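# Repacking a mixed box of bottles so it survives a second trip?

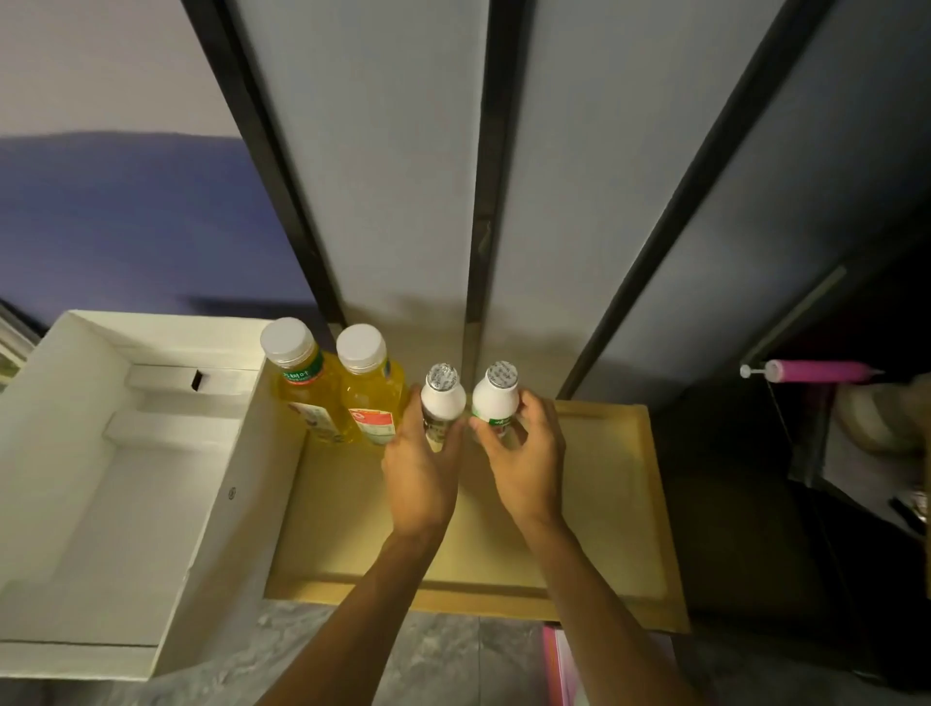

*Last modified: 04/11/2023*

**Pisharody73**

I'm sending some bottles on to my brother and have unpacked them into a cardboard tray on the floor to think. Two are tall clear plastic with yellow liquid and white screw caps, and the small white ones have silver foil seals. I also have the white box with the cardboard partitions. Do I trust the partitions, or mummify everything in bubble wrap like my mother would?

**Arwel Rowlands**

Both, sorry to your mother. Screw caps are what leak, so tighten them, tape around the cap and neck, and bag each tall bottle by itself. Stand them upright in the compartments and stuff crumpled paper in until nothing rattles. Small ones get a bag too. Foil is tough until a corner of something leans on it, so put a flat piece of cardboard over the tops before you close up. Then shake the box. If you wince, add paper.

I mailed 6 bottles of salad dressing in September on the strength of "it'll be fine." My sister still has the box. It has a smell.

**Forkitach**

just drive it over

**Nekow**

Check what your carrier says about liquids first. Mine wanted the box marked on two sides and then delivered it upside down anyway.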